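4. Recording a pick set (tote line)

Read section 3 first if the wrist camera hasn't been calibrated. These steps assume the arm is homed and the Florkard recorder shows READY.

What you need
Florkard recorder, charged
Leader handle, plugged into the left port
Item list for the shift
Lens cloth

4.1 Before the first episode

1. Wipe the wrist lens. Dry cloth only.
2. Open the live view. Both fingers should show, upright, low in the picture. Fingers missing or way off to one side — stop, go back to 3.4.
3. Check that the steel rail runs level across the view. Small tilt is ok. Big tilt means the bracket slipped.
4. Turn on the ceiling lights and leave them on for the whole set. No switching halfway.
5. Type the site code. Kirville is 17. Wrong code sends the set to the wrong folder and it's a pain to move.

CAUTION: Keep hands off the rail while the leader handle is live. The gripper follows right away, no delay, no warning beep.

4.2 Start position

Park the gripper at the near side of the rail, fingers side by side, facing the line. Every episode starts from here. Bins and crates past the rail can be in any mix of colors, we want the mix. Just keep the roller track between them in view.

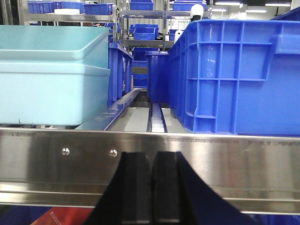 Hodari line notes, revised February
Written by the Calvo set-up desk

Don't tidy the shelves at the back. Background clutter is fine and the model needs to see it. Same for shine on the rail. Only fix it if the glare hides the fingertips.

4.3 Recording an episode

1. Press REC. Wait for the solid light.
2. Hold still for 2 seconds. Don't skip this, the trimmer looks for it.
3. Move to the item at a normal pace. Slow is not better. Jerky is worse.
4. Close on the item, lift, carry, set down. One item per episode.
5. Back to start position.
6. Press REC again to stop.
7. Tag it: GOOD, MISS or SCRAP.

MISS = you tried, the grip failed, you recovered or didn't. Keep these. They are usefull.
SCRAP = someone bumped the arm, wrong item, recorder froze. These get deleted overnight.

Note: retries inside one episode are allowed, up to 8. After that stop and tag MISS.

4.4 Between episodes

Move at least one container a little. A hand width is enough — turn it, slide it, swap it with a neighbor. Do not move the rail or the arm base. If the base moves the whole set has to be re-calibrated, section 3 again from the top.

Change items in the order on the list. Don't pick favorites.

4.5 Ending the set

1. Press END SET, not the power button.
2. Wait for the upload bar. Power off before it finshes and you lose the tags.
3. Park the arm, unplug the leader handle.

If the recorder shows error 13, the card is full. Swap the card and press RESUME. Episodes already tagged are safe.

Next: 5. Reviewing and trimming episodes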